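The Trial Version

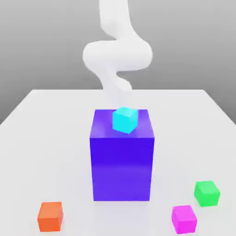 What do you get for free with the Jamari trial?
Eleven days with one virtual arm, one table and a handful of blocks, after which you either buy the kit or your arm goes to sleep.

I read that on the sign-up page at my kitchen counter in Triststead, with the dog asleep on my foot, and I clicked the button so fast I spilled my tea.

You have to understand that I run a bakery. I have never built anything smarter than a shelf. But for two years I had wanted a machine that could lift sugar flowers onto a wedding cake without breathing on them, and the people at Jamari would let me practice on my own laptop, in my slippers, before I spent a cent. If I liked it, a real arm would come in a crate from Turkberg. If I didn't, well, I'd have had eleven days of playing with blocks!

The practice world was so clean it made me want to wipe down my counters. White table, gray wall, and that soft bendy white arm coming down from above like the neck of a very polite goose. I named it Hennessy, after the street my shop is on. The big violet box became the cake, obviously. The little blocks were my sugar flowers. The blue-green one was a hydrangea, the orange one a marigold, and the pink one was a peony, which is what every bride wants. I never settled on the green one. I called it Leaf.

You didn't write code. That was what sold me, or would have, if I'd been paying yet. You typed what you wanted in a box at the bottom of the window, pressed the return key, and Hennessy had a go.

PUT THE HYDRANGEA ON THE CAKE, I typed the first night.

Hennessy did nothing. A small gray message asked me what a hydrangea was.

So I told it. The blue-green cube is a hydrangea. The tall box is a cake. The message went away and the arm swung down, slow and curvy, and I sat there with both hands over my mouth. It missed. It knocked the hydrangea clean off the table, and I laughed so loud the dog got up and left the room.

I pressed reset, and the block was back. Do you know what it is for a baker to press reset? I have dropped a four-tier lemon cake in a parking lot in April, in front of the bride's grandmother. There was no reset.

The second night it got the block up onto the box and let go too early, and off it rolled. The third night I read the help pages, which were good, really good, written by somebody who had plainly been confused once and remembered it. They said to tell the arm where to stop as well as where to go. So I typed, CARRY THE HYDRANGEA OVER THE CAKE. STOP. LOWER IT UNTIL IT TOUCHES. WAIT. LET GO.

And there it sat, on top, a hair off center, just where I'd have put it myself.

I made it do that 1000 times. I mean I set the counter to 1000 and went to bed, and the laptop hummed on the counter all night with its lid up and the window glowing. I came down at the usual baker's hour and there was a little report waiting. Six misses. I have had assistants I loved dearly who couldn't say as much.

I did have complaints, and I wrote them down in the feedback form like a grown-up. The undo button is too close to the reset button. The arm forgets its flower names if you close the window, and I had to introduce it to the peony all over again every evening. And there is no sound at all. I'd have liked a tiny thump when the block landed.

They wrote back the same day! They said the thump was a nice idea.

On the last night I shut the shop early and made myself a proper supper and carried it over to the laptop. I didn't train anything. I just typed things to see what would happen. LEAF NEXT TO PEONY, I typed, and then, MARIGOLD ANYWHERE YOU LIKE.

The arm hung there above the table. I waited for the small gray message, the one that asks what you mean. Then Hennessy swung across, picked up the marigold, and carried it all the way out to the left, near the front, off by itself where I could see it best.

At midnight the window went pale and a box came up asking for my card number and a shipping address. Under that was a line for special instructions.

Use the back door, I typed. The front step is slippery with flour. And please, if you can, let it keep the names.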